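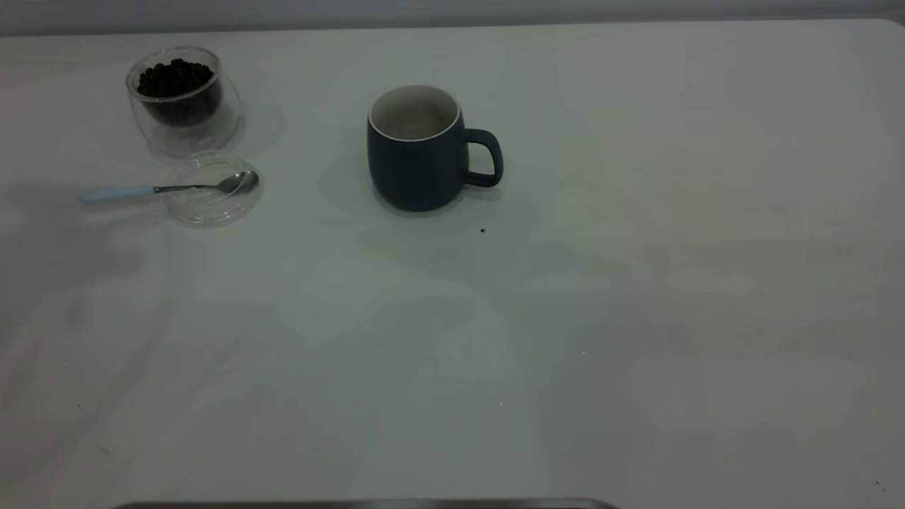
Imprimer | Envoyer par e-mail

Cahier d'atelier, 3 novembre 2019
Visite chez Siregar, site de Butonville. Démonstration de manipulation d'objets de table.

Arrivée avec quinze minutes de retard, badge à prendre au bâtiment voisin. Présentation en salle écourtée, passage direct au poste. Notre interlocuteur pour la partie technique : Aiman Govindasamy, qui tient aussi la documentation de la cellule. Il a répondu à presque tout, sauf au prix.

Objet de la visite : voir si leur chaîne de prise d'ustensiles peut servir de base pour le poste de dosage du projet Ornavis. Nous avons le bras et la baie ; il nous manque une commande de poignet correcte et une méthode d'étalonnage qui tienne plus d'une semaine.

Poste

Table blanche mate, éclairage de plafond seul. J'ai demandé s'ils avaient essayé un éclairage dédié. Réponse : oui, en mars, abandonné à cause des reflets sur le verre. Ils préfèrent travailler avec les ombres du plafond et corriger côté logiciel. À discuter chez nous, je ne suis pas convaincu.

Matériel de la tâche : grains de café torréfiés dans un verre à double paroi, petite coupelle en verre transparent, cuillère à manche bleu clair, tasse bleu foncé à intérieur blanc. Les deux pièces en verre sont choisies exprès. La coupelle est presque invisible sur le fond blanc, et la double paroi donne deux contours candidats pour un seul objet. La tasse, opaque et mate, sert de cas facile.

Deux sources d'image : une vue fixe sur la table et une petite caméra au poignet. La vue fixe donne la position grossière, celle du poignet prend le relais pendant l'approche. Le basculement se fait sur un seuil de distance réglé à la main. Govindasamy reconnaît que c'est le point faible : quand le seuil est trop court, la vue fixe perd la cuillère derrière la pince.

Chiffres relevés

Base d'essais internes : 1 207 prises enregistrées depuis la mise en service de la cellule, tous ustensiles confondus. Je n'ai pas obtenu la répartition entre cuillères et autres outils.
Cycle annoncé : 46 s de la saisie du manche au retour en position de repos.
Vitesse limitée à 50 % pendant les visites. Le cycle annoncé est donné pour la pleine vitesse, à ne pas comparer avec ce qu'on a vu.
Étalonnage main-œil : plus de 4 heures, mire comprise. Beaucoup trop long pour nous si on démonte la pince à chaque changement de série.

Prise

La saisie se fait sur le manche, jamais sur la tige métallique. Le manche est plus épais et tolère un défaut d'alignement ; la tige tourne entre les doigts dès que la charge est décentrée. Même constat chez nous avec les doigts Tosex, donc rien de neuf, mais ils ont mesuré la rotation et nous non. Govindasamy doit envoyer les courbes.

Le modèle de l'outil est stocké à part de la trajectoire : longueur du manche, angle du col, encombrement de la tête. En changeant de cuillère, on ne reprend que ce fichier.
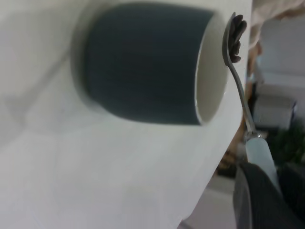
L'encombrement de la tête compte davantage que je ne le pensais. Avec une tête lobée, le volume d'évitement est un simple cylindre englobant, donc trop large près d'un bord de tasse. Ils acceptent cette marge perdue. Pour Ornavis il faudra sans doute un maillage, même grossier, car nos godets sont plus étroits.

L'image du poignet est tournée par rapport à la table. La rotation n'est pas corrigée à l'affichage, seulement dans le calcul. C'est pénible à suivre sur l'écran de contrôle quand on n'a pas l'habitude : il faut pencher la tête pour retrouver l'horizontale. J'ai suggéré une simple rotation du flux affiché. Ils y ont pensé, personne ne l'a fait.

Autre remarque sur cette vue : le fond de la pièce entre dans le champ au-delà du bord de table. Ils masquent la zone hors table à partir du plan estimé. Le masque dépend donc de l'étalonnage, et s'il dérive, on récupère des contours de mobilier. Prévoir chez nous un écran physique derrière le poste, moins élégant mais stable.

Mise au point fixe sur cette caméra. Le flou sur les objets plus éloignés est admis, la détection fine n'étant demandée qu'à courte distance.

Questions posées, réponses courtes

Mesure d'effort au poignet ? Disponible sur le bras, non exploitée pour cette tâche.
Détection de contact entre outil et tasse ? Par le courant moteur, seuil unique. Pas de distinction entre bord et fond.
Grains tombés sur la table ? Non traités, ramassage à la main entre deux séries.
Format des journaux ? Le leur, avec un export texte. Horodatage commun aux deux caméras, bon point.
Licence ? À voir avec leur service commercial.

À faire

Relancer Govindasamy pour les courbes de rotation et le format du fichier outil.
Refaire notre essai de prise sur manche avec les doigts Tosex, en notant cette fois l'angle avant et après levée.
Chiffrer l'écran de fond (panneau mat, gris moyen, pas blanc).
Vérifier si notre baie accepte un second flux vidéo sans perte d'images. J'ai un doute sur le contrôleur.
Rendre le badge visiteur, resté dans ma sacoche.

Imprimer | Envoyer par e-mail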